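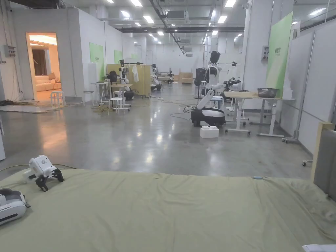
How Well Do We Sleep in Tremholm Hall? A Survey of Noise, Light and Bedtimes
Term project report, Intro to Research Methods

1. Why this topic

Everybody in Tremholm complains about sleep. Walls are thin, the hallway lights never go off, and the laundry room is right under the east wing. Complaints aren't data though, so we wanted numbers. We also wanted to know if the problem is really the building or if it's just us staying up too late.

Two questions:
Do students in the noisier wing sleep less?
Does light matter more than noise?

We had a third question about caffeine but dropped it. The answers were a mess (people counted "a coffee" as anything from a small cup to a whole pot).

2. Background

Short version. The readings for this class say adults should get at least seven hours, and that a regular bedtime matters too. Waking up in the night counts against you even if the total hours look fine. Light late in the evening pushes the body clock later. Noise is trickier — steady noise like a fan bothers people less than sudden noise like a door.

Most of what we read was about adults at home, in their own rooms, with their own schedules. Dorms are different. You share a wall, often a room, and somebody else's alarm.

3. Method

The survey went out to everyone living in Tremholm and in Skandberg, the newer hall across the parking lot, which we used as a comparison. That's 594 residents total. Link was posted on both hall pages and on paper flyers by the elevators. Open for all of February.

Questions covered usual bedtime and wake time, number of times waking per night, what woke them, and a rating of their room for noise and for light, each on a scale of 1 to 10. No names collected.

We also did a sleep diary with a smaller group, 35 students, who filled in a one page sheet every morning for two weeks. Diary people got a snack voucher at the end. The sheets asked for lights-out time, wake time, wake-ups, and one line for comments.

For noise we used a phone app in the hallways, once at 10 at night and once at 1 in the morning, same spots each time. The app isn't a real sound meter and we know that. We only used it to rank the hallways from loudest to quietest, we don't report decibels anywhere.

4. Results

4.1 Noise

East wing of Tremholm was the loudest spot both times of night. No surprise. Second loudest was the ground floor of Skandberg by the vending machines, which did surprise us.

People in the east wing rated their rooms worse for noise than anyone else. But their total sleep was nearly the same as the west wing. What changed was the wake-ups. East wing students reported more of them, and the most common cause they wrote down was doors. Not music, not voices. Doors slamming. Laundry machines came after that and then roommates.

So noise breaks sleep up more than it shortens it, at least going by what people told us.

4.2 Light

This turned out stronger than we expected. Students who rated their room bad for light went to bed later and also woke earlier. The complaints were mostly the gap under the door (hallway light) and the parking lot lamps on the south side. Several people in the diary group wrote the same thing in the comments without talking to each other, as far as we know: they put a towel along the bottom of the door and it helped.

Skandberg has doors with a rubber strip at the bottom. Light ratings were much better there.

4.3 Bedtimes

The biggest thing by far. The students with the most regular bedtimes in the diaries also gave the best ratings for how rested they felt, in both buildings and in every wing. Students whose bedtime jumped around by a couple hours felt worse even on nights when they slept long. Weekends were where it fell apart for most people.

5. Discussion

The building is partly to blame. Doors and hallway light both came up over and over and both could be fixed pretty cheap. Soft closers on the doors, a strip along the bottom, dimmer hall lights after midnight.

But the bedtime result says a lot of it is habits. A student in a loud room with a steady bedtime did about as well as a student in a quiet room with a random one. We want to be carefull here — maybe people who keep a steady bedtime are also people with earlier classes, or who don't work night shifts. We didn't ask about jobs. Should have.

6. Problems with the study

Who answered. Probably the people who sleep badly and wanted to say so.

Self report. Nobody knows exactly when they fell asleep.

February had one exam week in it and the diaries overlap with it. Those nights are in the data, we didn't take them out.

One batch of diary sheets came back with the wake-up column blank becuase the copier had cut it off. We left those sheets out of the wake-up results but kept them for bedtimes.

7. What we'd do next

Ask about jobs and class times. Run it in the fall as well. Try actual door strips on one hallway and leave another hallway as it is, then compare diaries before and after. The housing office puts the limit for student projects at 500 dollars, and strips for one hallway should fit inside that.

8. Who did what

Survey and flyers were shared. Diaries were handled by two of us, hallway noise by the other two, and all four of us worked on the writeup. Charts are in the appendix, printed seperately and handed in with the paper copy. Raw answers are in the class folder, with room numbers removed.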